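Brekthorpe Home & Workshop Forum > Surfaces, Floors and Coverings
Thread: Cardboard as a work surface: thrifty or just sad?

plankton_dan
Posted Friday, 7:40 pm

Settle something for me. I keep a flat sheet of brown cardboard on the bench as the thing I do all the messy work on, right beside a long black mat with a marble pattern, gold veins and all. The mat cost me $19 and I baby it. The cardboard was free and has my full trust.
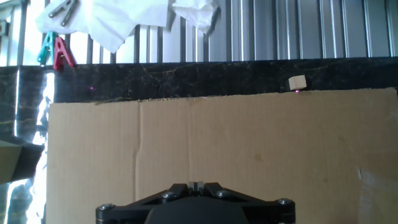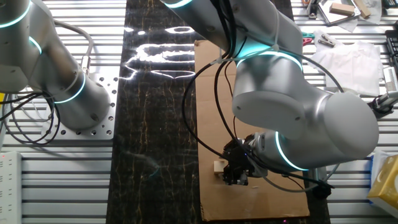
My question is how long people let a sheet go before swapping it. I've been told mine is past it. I think it has a couple of seasons left.

mossyledger
Posted Friday, 7:58 pm

There's a fold line. Anything small and round will find that fold line and live there. I flip mine over when it gets to that point and bend the crease back the other way under a stack of books overnight. Gets it mostly flat.

Also $19 for pretend marble, wow.

plankton_dan
Posted Friday, 8:06 pm

It was on sale at Atallah. I stand by it.

gritty_kitty6
Posted Friday, 8:31 pm

Flipping does nothing for a crease, you just get a ridge where you had a ditch. Get a fresh sheet. Appliance stores will practically load your car with them. I got 6 from the place in Tarambridge and they looked at me like I was doing them a favor.

mossyledger
Posted Friday, 8:44 pm

"Under a stack of books overnight." It was right there in my post.

gritty_kitty6
Posted Friday, 8:52 pm

I read it. I own books. Still a ridge.

oldvarnish
Posted Friday, 9:15 pm

I'd go the other way and ditch the shiny mat. Glossy black shows every light in the ceiling, and if you're hunting for a dropped screw you'll be staring at your own light fixtures. Cardboard is dull, tan and forgiving. Smudges on it are just seasoning.

tapeworm_221
Posted Friday, 9:37 pm

Has anyone tried the Plorkinance roll-out stuff? Mine curled at both ends for 2 months and then I put cardboard on top of it, so I guess I'm on Dan's side.

gritty_kitty6
Posted Friday, 9:41 pm

You bought a mat for your cardboard.

tapeworm_221
Posted Friday, 9:43 pm

It's very comfortable now.

plankton_dan
Posted Friday, 10:02 pm

OK, trying the books tonight. If there's a ridge in the morning I'll drive to Tarambridge. The mat stays, oldvarnish, I've wiped it down too many times to walk away.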